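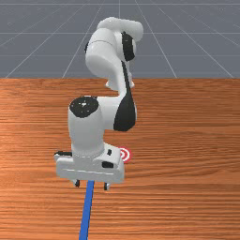

Tabletop

A tabletop is the flat upper surface of a table, on which objects are placed and work or meals are carried out. It is usually made as a separate part and joined to a base of legs, a frame, or a central column. Tabletops are made from solid wood, wood-based panels, stone, glass, metal, and plastics. Wood remains the most common choice in homes, schools, and small workshops.

Construction

A solid wood top is seldom cut from a single plank, as few trees yield boards of the needed width. Several narrower boards are planed, matched for color and grain, and glued edge to edge. Many makers alternate the direction of the growth rings from one board to the next, a practice meant to keep the finished panel flat. Others prefer to keep all the rings facing one way and rely on the base to hold the panel straight. Both methods are in wide use, and the choice is often a matter of training.

Breadboard ends are strips of wood fixed across the ends of a top, at right angles to the main boards. They cover the end grain and resist cupping. The strip is normally glued only at its center, with pins in slotted holes toward the edges, so that the main boards can widen and shrink behind it.

Veneered tops have a thin sheet of decorative wood glued to a core of plywood, particleboard, or fiberboard. A second sheet is applied to the underside. Without this balancing layer the panel tends to bend toward the face that dries faster.

Wood movement

Wood takes up moisture from damp air and gives it off in dry air. The change in size along the grain is very small, but across the grain it can be large enough to split a top that has been fixed too firmly. For this reason a solid top is attached with fittings that allow it to slide. Common types include wooden buttons that sit in a groove in the frame, figure-eight plates, and metal brackets with slotted holes. Veneered and other panel-based tops move far less and may be screwed down directly.

In heated buildings a top is generally at its narrowest in late winter. In places with humid summers it may reach its full width by August.

Edges and corners

The edge of a tabletop may be left square, rounded over, beveled, or cut to a molded shape. A bevel on the underside makes a thick top look lighter from the side. Natural-edge tops keep the outer line of the tree, usually with the bark removed. Tables intended for young children commonly have rounded corners.

Finishes

Drying oils and wax sink into the surface and are simple to renew, though they give limited protection against heat and standing water. Varnish and lacquer form a film above the wood and last longer under daily use – but once the film is broken, repair often means sanding back a wide area. Shellac gives a bright polish and is easily marked by alcohol. Soap finishes are used on pale woods such as ash and beech.

Care and repair

Tops are cleaned with a slightly damp cloth and then dried. White rings left by hot or wet objects are usually moisture held within the finish, and may fade without treatment. Dark rings point to a stain in the wood itself and are harder to remove. Shallow dents can often be raised with a damp cloth and a warm iron where the wood is bare or the finish is oil. Splits along a glue line are cleaned out, reglued, and clamped, while wider cracks may be filled with a fitted strip of matching wood.

See also

Butcher block
Drop-leaf table
Trestle table
Wood veneer
Workbench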